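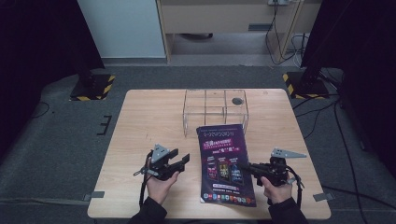
Speaker notes – Setting a small display table
Estela Insaurralde, Allside retail staff day, September 2026

Opening

Start with the size of the table. Most of the stores in this room have one small table near the front, and it gets used for whatever arrived that morning. The talk is about putting fewer things on it. Point out how strong the purple brochure is on that pale wood, and how the clear acrylic box behind it nearly goes away. You get the edges and some reflections and then the grain comes through. Leave a few seconds for people to look.

Ask who has a table like this and what is on it today. Take two or three answers, no more, or we lose the time at the end.

Talk runs 30 minutes plus questions. Handouts are by the door. The people from the Bodalach store have heard the first part in February, so keep it short for them.

The flat piece

A brochure lying flat is read by a person standing over it. From the door it is only a patch of color. Say this slowly, as it came up a lot last time.

The brochure on screen has its title across the top, then big promotional lines in red and white, then phone screens side by side, then a row of app icons near the bottom with very small text. Fine in the hand. At six feet the small text is gone. If the small text matters, the piece has to be picked up, so put it near the front edge where a hand will go.

Glossy paper under ceiling lights: walk around the table once before you leave it. If the title turns white with glare from the customer's side, turn the brochure a little or move it back. Crouch too. Kids and people in wheelchairs see it from lower down.

One brochure on top of a stack looks better than a fan. Fans get messy by noon. Keep the spares under the counter and refill when the stack gets low.

(If someone asks about languages: put out the version most of your customers read, and keep the other one in reach.)

Clear stands

I like clear acrylic for small tables. It lifts things up without adding another color. At the Myung store we swapped painted risers for clear ones and left everything else alone, and the staff there kept them.

Points to make:

Dust shows on the top panel first. Wipe with a soft damp cloth. Paper towels scratch.

Pick it up by the lower panels. Fingerprints on the front are what people see.

Put the stand toward the far edge and the low things in front of it. Check that the stand can't be knocked off from behind if people walk on that side.

An empty stand is hard to see. Put something in it before you open, even one item.

Budget question always comes up. The Plultetum stands we ordered were 36 dollars each and we have had them for 2 years. Cheaper ones are out there. Look at the glued corners before you buy.

Packaged goods

Next slide is a blister pack held upright at the table with the clear stand behind. Let them look before talking. Then say that a pack like this was made to hang. It has a loop at the top for a peg. On a table it has to stand or lean, and the plastic bulges out, so try it before you plan around it.

The printed card does most of the selling. On this one it is a gray robot against a bright blue sky, with large white characters running down the card. Turn that side to the customer. From the edge all you get is a pale strip.

Blister plastic has the same glare problem as the brochure. Streaks of light land right over the thing people want to see. Tilting the pack back a little usually moves them.

If the pack will not stand, use a step of the stand behind it as a backrest. No tape on the packaging, please. We had over 100 packs marked down last year for torn cards, and a good part of that was tape.

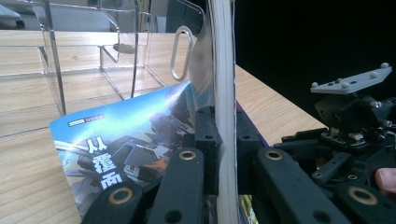
Exercise

Groups at the side tables. Each group gets a brochure, a clear stand and a packaged item. Ten minutes to set it up, then everyone walks the room and looks from the door side.

Things to watch for while they work: packs turned edge-on, brochures pushed under the stand, stand right up front with everything hidden behind it. Don't correct during the ten minutes. Talk about it on the walk – they will spot most of it themselves.

Questions

Stop here if time is short. Leave the order sheet for stands up on the screen and collect the sign-in list before people go to lunch.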